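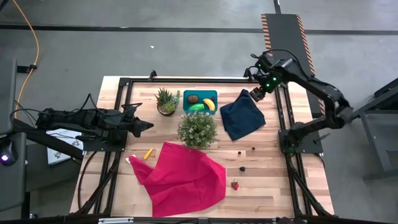
gearlash: Before anyone says "nice build" I want to know what it does that a single arm bolted to a bench wouldn't. Rattana, you've been at it 7 months.

Rattana Inthanon
January, 9:40 pm

Fair enough. The goal is cloth. Pick up a corner with one arm, find the other corner with the second, lay the thing out flat. One arm drags the cloth all over and you end up with a rope. The plants and the toy fruit are on the table so it has something to work around, otherwise it learns that the whole world is a bare tabletop. Frame is black extrusion with a plate for an arm on each side. Everything lives at the Jalport shop.

mudflap77
Ok but folding towels is where every home arm project goes to die. I've read this thread before under other names. You get a clip of it working, and then the build log stops.

Rattana Inthanon
I haven't posted a clip for exactly that reason. It gets a corner maybe half the time when I've laid the cloth nicely, and a lot less when it's been dumped in a heap. 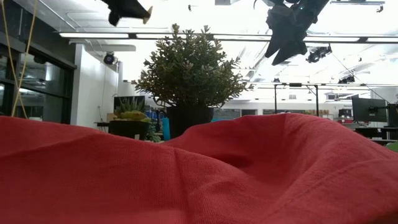

Low view across the red cloth, grippers overhead.

gearlash
And there's my problem. From down there the cloth hides half of what's behind it. If your policy leans on a side view it's guessing whenever the fabric bunches up. Have you tried running with that view turned off?

Rattana Inthanon
Once. It got worse, so I turned it back on. I know one try isn't a test.

pk_lathe
Disagree with gearlash on this one. The low view is the only one that tells you how high a fold stands up. From above, red on red is just red. I'd keep it and raise it a hand's width.

gearlash
Raise it and you've got a second top view. Pick one.

mudflap77
What did it cost? Nakpan arms aren't cheap even used.

Rattana Inthanon
They aren't Nakpan, couldn't afford them. 926 for the frame, plates and hardware. The arms were a separate and more painful purchase and I'm not putting that number where my sister can read it.

mudflap77
So nearly 1,000 before it moves. For laundry.

pk_lathe
People spend more than that on a router table and make one box.

gearlash
Still not sold. Do twenty heaps with the low view and twenty without, same cloth, dumped by somebody else -- if you drop it yourself you'll be kind to it without meaning to. Post the misses too.

Rattana Inthanon
I can do that. Might be a couple of weeks, the left wrist has play in it and I want to sort that out first.

mudflap77
There it is.

pk_lathe
Check the set screw before you take it apart.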